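Comparer deux pinces sur le même banc ne suffit pas

Les essais comparatifs de préhenseurs publiés depuis juin ont presque tous le même défaut : un seul chiffre, le taux de saisie. Notre série a porté sur la pince Vorberg et la pince Golmont, pilotées par le contrôleur Rweyemamu, avec 419 saisies au total dont 148 sur objets souples. L'écart entre les deux taux est de 4 points. Je ne crois pas qu'il justifie un choix d'achat.

Ce taux ignore la visibilité. Une pince dont le boîtier masque l'objet à la caméra de tête oblige le contrôleur à finir l'approche sans image. Il ignore aussi le plateau : un revêtement brillant et veiné perturbe l'estimation de profondeur bien plus qu'un établi mat.
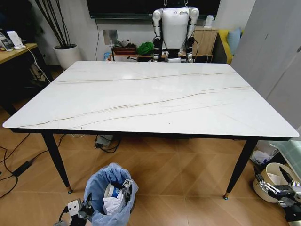
Plateau brillant à veines brun doré, vu de la caméra de tête.
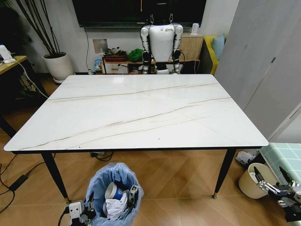
Faut-il calibrer de nouveau la caméra après un changement de pince ?

La caméra seule, en principe, n'en a pas besoin. Il faut en revanche reprendre la position du point d'outil, puis vérifier la transformation entre caméra et bras sur 6 poses au moins.

Le protocole Trurberg, que nous avons suivi, ne demande pas cette vérification. À mon sens, il devrait l'imposer et exiger la publication des échecs par cause : occultation, glissement, erreur de profondeur. Sans cette ventilation, un écart de 4 points peut venir du montage autant que de la pince.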